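New handling rules for hand-held grippers at Tranholm, start in September

29 April 2021

Tranholm has put out its first written rules for people who record tasks with hand-held grippers, and they go live in September. The document is short. 167 numbered lines, most of them one sentence. Staff got the draft this week.

Covered: how a session starts, how the tool is checked, what may be on the table, who signs off, how long a recording is kept. Not covered: fixed arms on the floor. Those stay under the old safety sheet for now.

Mamta Mathur, who led the drafting, said the trouble was never accidents. It was people doing the same job in different ways and then trying to compare the results. "We had 2 rooms and two sets of habits," she said. "One room cleared the table between takes, the other one mostly didn't. Nobody had written down which was right."

The draft went through a trial at the Flanik site first. 115 sessions, all logged on paper. Mathur says the paper was a mistake and the final version will use a form on the shared drive, same questions, fewer boxes.

Main points, as they stand now:

Every session opens with a bare surface check. Operator looks, then a second person looks. Both initial the form.

Fingers fully open at the start and at the end of each take. No half-open starts.

Fasteners and inserts on the tool get checked before the first take of the day and again after lunch. Anything loose, the tool goes back to the bench, no fixing it at the station.

Finger faces wiped with a dry cloth. No solvent unless the bench says so.

No take longer than the task needs. Stop, reset, start over.

Names, badges, phones and paperwork off the table before recording.
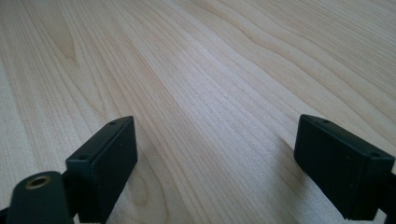 The cleaning rule is the one people have argued over. Some operators at Flanik thought the wipe was a waste of time at the start of every take, and the draft now asks for it once per block of takes. Veronica Onu, who runs the bench, wanted it kept stricter. Black fingers like these show every speck of lint, she said, and dust on the finger is dust on whatever gets picked up next. She lost that one but got a line added saying the bench can call for a wipe at any time, and the operator has to stop for it.

There was also a long back and forth over tables. An early version asked for one plain gray top in every room. That's gone. Rooms can keep the tops they have, wood grain included, so long as the surface type is written on the form. Onu said a change of table in the middle of a batch had to be reported the same day, and that stayed in.

Sign-off is the other big change. Up to now the operator closed their own session. From September a second person has to do it, and it can't be the one who did the surface check. Small teams have complained. Mathur said teams with only two people on shift can ask for a waiver, in writting, good for a month.

Recordings that fail a check are not deleted right away. They get marked and set aside, and the bench goes through them at the end of the month. The draft doesn't say how long after that they stay. Mathur said that part is still open – legal wants one number, the training group wants a longer one.

Two suppliers have seen the text. Fillska, which makes tool mounts, asked for clearer wording on what counts as "loose" and got it: any movement by hand, no tools. Hellström sent back a page of comments on storage, and most were taken in.

Training is half a day per person. Around 771 people across all sites will need it before the start date, including temps and anyone who only fills in. First groups are being booked now, Flanik last because they already know most of it. People who miss their slot can't record untill they've done a make-up class.

Comments on the draft go to Mathur by email. Put the line number in the subject – she has asked for that twice already.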